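# Speaker notes – sorting play and plain shapes

May 2026. Short version, 8 slides. Keep water near the lectern.

**Slide 1 – title**

Say hello, say where the talk comes from: three years of running the Wakus toy library, then writing the play sheets for Cekon. Ask who has a box of plastic blocks at home. Wait for hands.

**Slide 2 – why start with blocks**

Most families who come to Wakus already own blocks. They ask what to do with them. My answer is to put fewer out. A full tub gets dumped and left. A handful on a board gets looked at.

The board matters more than people expect. It gives the child an edge to work inside, and a plain wood surface lets the colors show.
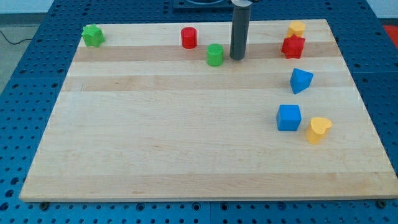 Color and shape should pull against each other. If every star is red, the child can sort by either one and you won't know which. With a red star and a green star, and a red cylinder beside a green one, there is a choice to make. Let the child make it. Don't say "no, by color."

PAUSE – ask the room which way they would sort. Take two or three answers.

**Slide 3 – the shapes that cause arguments**

- Cube and cylinder: easy, good to begin with.
- Triangular prism: children call it a roof, a slide, cheese. Write down their word.
- Flower shape: often gets put with the stars. Leave it there and ask why.

**Slide 4 – setting out**

Scatter the blocks, don't line them up. Leave gaps wide enough for a small hand. Some on their ends, some tilted – a tilted prism gets turned over and studied.

**Slide 5 – the Flostari sheets**

Hold one up. We printed 1000 for the first run and the font was too small. New ones are due in September. Mention that the Zamani branch has spare copies at the desk.

(If running late, skip to slide 8 and take questions.)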